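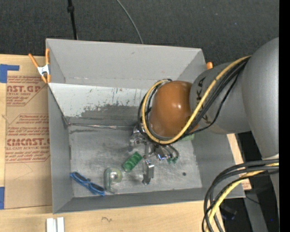 The first thing the Addo finance office asked when I sent over my draft was whether the overtime number was a typo. It isn't, and I'll get to it, but I wanted to start with the good news, so bear with me!

Progress report, city pay and staffing project
2025-08-26

We're now past the halfway point of the grant, and the pay study is done. Plallex ran the comparison for us and matched our job titles against the same jobs in neighboring cities. Some of those matches took a lot of back and forth (our "utility worker II" does three different jobs depending on which yard you're standing in), but I'm comfortable with where we landed. The full tables went to you separately, with the notes on which titles we merged.

The short version is that we pay office staff pretty well and we pay people with a commercial license badly. We knew that second part. Every supervisor in public works has been telling me so since I started, and now I have a table that agrees with them.

Council got the study at the August work session. They didn't vote, it wasn't that kind of meeting, but they asked for a proposal that moves the lowest street and water grades up first and leaves the rest for the regular budget. I'm writing that now. The draft has two versions, one that does the whole bump in January and one that splits it between January and July. I like the first one better and I've said so in the memo, but the second is easier on the general fund and I suspect it's the one we'll get.

Hiring

We had 400 applications come in through the new Flerkura form, which blew past what I'd hoped for. The old form was a PDF you had to print, sign and bring in, so I guess I shouldn't be shocked. A lot of them are for the same handful of desk jobs, and we're still thin on water plant operators. I've asked to repost those with the training hours paid from day one - the old posting made it sound like you had to show up already certified, and that was never the rule.

The signing bonus is $1000, paid in two halves, and that part of the grant is moving slower than planned. The second half only gets paid after six months on the job, so most of it will land in your next reporting period. Please don't read the low spending on that line as us sitting on the money.

Overtime

OK, so the overtime number. Street maintenance went over its line, and it went over because of the Plastley Road water main. Crews worked nights for 3 weeks, and we had vacant spots on that crew the entire time. None of it was charged to your grant. I put it in the report anyway, since the vacancies are the whole reason we applied, and it's the clearest case I have of what an empty position costs us. Addo has asked me to break it out by crew next time and I will.

What's behind

The exit interviews. I said we'd have them running by summer and we don't. The questions are written, HR has signed off, but we haven't settled who does the calls. I don't want it to be the person's own supervisor, and HR doesn't have the hours. I'm looking at paying for a few hours a week of outside help and I'd like to move money from the travel line to do it. We haven't touched travel at all, and I don't see us going anywhere. Is an email from you enough for that, or do you need the budget change form? I have the form from last year, but the account codes on it look old.

Also behind, a little: the supervisor training. The first group went fine and the second got bumped for the main break. New dates are going out this week.

Coming up

The pay proposal goes to the budget office first, then council in the fall. I'll send you the version they see. The remaining bonus paperwork will be batched once a month from here on, so you'll get fewer emails from me with one receipt attached (sorry about that). The spending sheet is in the shared folder, and the tab marked "revised" is the one to use.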